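Re: [manip-discuss] Tenville baseline, what is the difference in the second set?
From: Ottar Sæther

Hello all,

Thank you for the questions, and sorry that my answer comes only now. June was full of other work.

> On the list you wrote that the second Losine set has 215 episodes against
> 3000 in the first one, and still the policy trained on it is better at
> grasping bottles. I find this hard to believe without more detail. Was the
> table the same? Did you keep the clutter when you recorded? And which
> views does the policy receive, only the top one or also the wrist?
> Lindqvist

The table was the same, and we kept the clutter. The plate, the bowl, the mug and the toy fruit are on the table also when the task concerns only the bottle. The policy receives the wrist view together with the views of the table. I put four images from one recording session, so that you can judge the difficulty yourself.
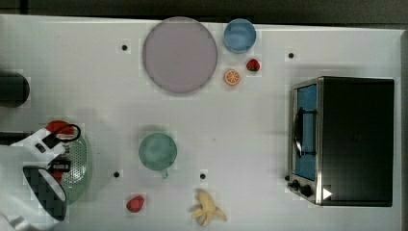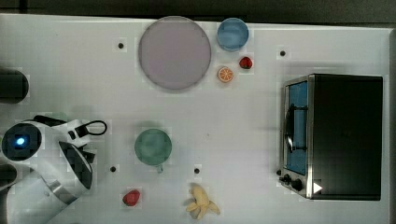
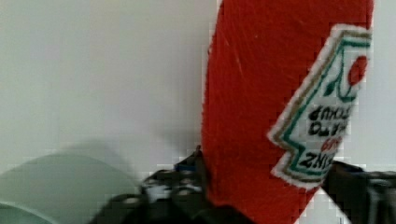
Wrist view, ketchup bottle between the fingers.

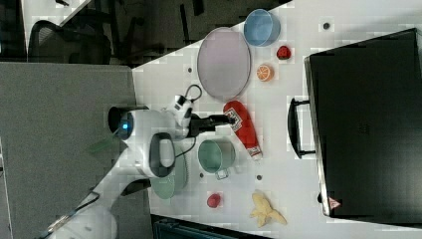
Now to the numbers. The first set was recorded by many operators, and each of them had his own habit of approaching an object. Some came from the side, some from the top, and a few stopped in the air for a long moment before closing the fingers. When we trained on everything, the policy learned an average of these habits, and this average was often a bad grasp. For the second set we had 2 operators only, and they agreed on one way of approaching before they started. I believe this explains the larger part of the difference, but I can't prove it yet.

We tested both policies with 42 trials each, with the bottle placed by hand at positions from a printed list. The same list was used for both. A trial counted as a success if the bottle was lifted and held until the arm stopped. We didn't count a trial where the bottle was pushed over first and then picked up, although the Wonance protocol permits this. If you compare with their table, please keep this in mind — our rule is the stricter one.

On your question about the wrist view: we also trained once without it. The arm still went to the correct object, but the fingers often closed too early. With a wrist image the bottle can fill a large part of the picture and the policy has little information about the rest of the table, so I wouldn't use it alone either. We haven't tested the wrist view alone, so please take this as my opinion.

One weak point I must mention. All test positions were inside the area that the second set covers well. Near the edges of the table I expect the first set to be better, because its operators put things everywhere. Somebody should measure this before we tell people to record less.

I can share the position list and the training settings with anyone who writes to me. The episodes themselves must wait until the file names are cleaned.

Best regards,
Ottar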